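Virtual excursions: session formats and bandwidth for the March block

Bookings for the March block of live virtual excursions open to all member schools at 8 a.m. The block runs on the Endora platform as before, with one change to the session format and a revised minimum for classroom connections. Schools that took part last year should read the second half of this item before rebooking, as their saved settings will not carry over.
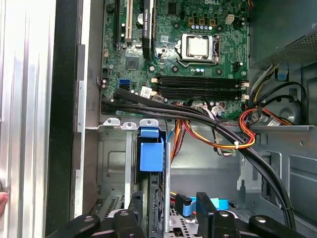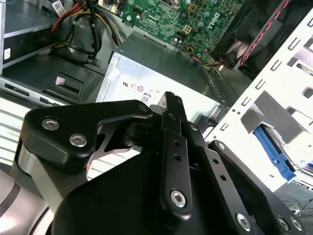
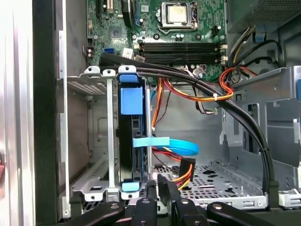
Inside a desktop computer case.

The teacher feedback form from Kelledlow Primary asked that the live question period be moved to the middle of the session, on the grounds that Year 4 students had forgotten what they wanted to ask by the time the guide finished the glacier segment. Kelledlow also noted that typed questions favoured the quicker typists, and suggested a spoken round for each class.

Both suggestions have been adopted. From March, each excursion is divided into two guided segments with a question period between them. Classes are called in the order in which they joined. One student speaks per class, and further questions may be typed by the supervising teacher. Typed questions left unanswered at the end will be passed to the guide, and written replies posted to the class page.

The block has 80 sessions across three strands: landforms, coasts and rivers, and the night sky. The landforms strand includes the Esquivel fault walk, which was withdrawn last year while its elevation data was being corrected. The corrected model is now in place. Worksheets printed from the earlier version show the wrong contour labels on the second page and should be discarded.

Connection requirements are as follows. A single classroom display needs a steady 3 megabits per second. Schools running a session on individual student devices should use the Jenanico caching client, which downloads the terrain files the night before and leaves only the guide's audio and video to be carried live. The full terrain package for the block is 1476 megabytes. It can be stored on a school server or on one computer in the room, provided that machine is left on overnight and is not set to sleep.

Saved settings from last year point to the old server address and must be cleared. Open the client, choose Reset Profile, and enter the school code again. Error 202 after a reset means the code has been entered with a space at the end.

Each session is recorded and stays available to booked classes until the end of term. Recordings carry captions but omit student voices and names. Permission forms are still required for live attendance.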